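Knits & Closets forum > Folding and storage > Sweaters: fold or roll?

Started by Keabetswe_M
2019-03-11

OK I have finally gone through the whole knitwear shelf and I am so happy with it! 17 sweaters, all folded the same width, standing up in two drawers. I used to stack them flat and every time I wanted the bottom one the pile fell over.

What I do now: lay it face down, sleeves straight across the back, sides in, then fold up from the hem in thirds. Works great on cotton and on the thin merino ones. Anybody else converted?

gertjacobs
Reply #2

Rolling. Always rolling. I get 12 in the drawer where you would get 8, and no crease across the chest.

Keabetswe_M
Reply #3

Gert, I tried rolling! The ribbing at the bottom went wavy on two of mine and it took a wash to get it back. Maybe I roll too tight?

Reshma P.
Reply #4
Posts: 2887

Team fold, but it depends so much on the knit. A fine soft one slides all over the place and you end up doing it three times. I love doing it anyway, put the radio on and that's my evening. My purple one is the worst of the lot. I get one part lying nice and flat with the hem straight, and then the rest bunches up on top of it.
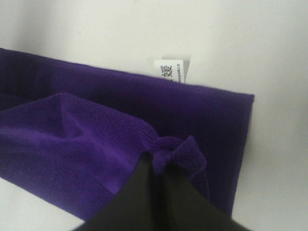 Sipho Naidoo
Reply #5

Smooth each layer with your forearm before you make the next fold, hands leave little ridges. And don't pull on the hem to straighten it, pat it. I fold mine around a piece of cardboard from a Clanero shirt box and slide it out at the end. Changed everything for me!

gertjacobs
Reply #6

Cardboard is a lot of work for a sweater. Sorry, still rolling.

Reshma P.
Reply #7

Sipho, the forearm thing is brilliant, just did four in a row and they stand up by themselves!! Gert, you're welcome to your sausages.

Busisiwe B.
Reply #8

Does anyone leave the label side out? I do, so I can check the washing instructions without undoing the whole thing. Also please don't hang the heavy ones, I lost a lovely green cardigan to hanger shoulders last July.

Keabetswe_M
Reply #9

Label out, yes, stealing that. Going to redo the top drawer tonight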